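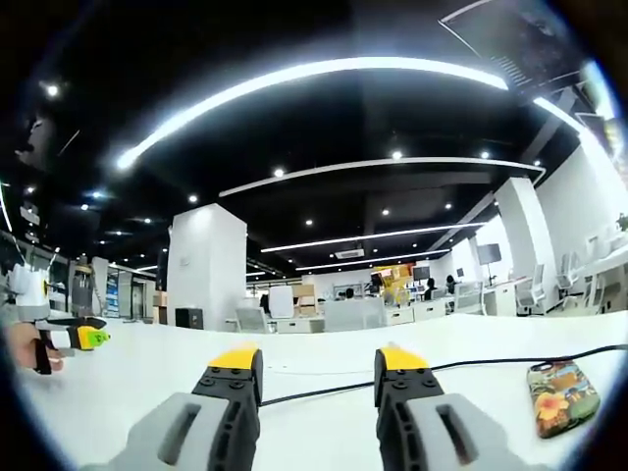
Gripper fault stops work at Hadell's Greledport office

Print | E-mail

So I finally got the story on why the Kettle grippers went quiet. Kettle is the hand-held gripper project at Hadell — two-fingered tools you carry around and squeeze with a trigger — and one of them started closing without being asked. It pinched a tester's thumb pretty good (a bruise, no stitches, thank goodness!).

The team pulled all 8 units that same afternoon. They ran 200 trigger pulls on each one, and the bad gripper misfired 11 times. The trouble was a spring in the trigger, which sticks when it's let go slowly. Gudura, the shop that makes the springs, is sending 100 new ones, and I'm told they're a bit stiffer.

Until those are in, it's power off before anybody's fingers go near the tips. I asked if the December demo is still on and got a yes — a slightly nervous one, but a yes!

Last updated: July 28, 2019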